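4.2 Leveling and Loading the Sorting Tray

1. Set the Nostwood tray on its platform with the label side facing you.
2. Turn the two front feet until the tray no longer rocks. Tighten the lock nuts by hand.

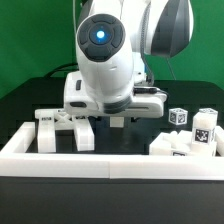
Fig. 6. White-walled tray on a black platform.

3. Pour in the seeds and spread them flat. Do not load more than 50 g at a time.

Note: Damp seeds stick together. Dry them overnight before sorting.

Caution: Do not wash the tray in hot water. The walls may warp.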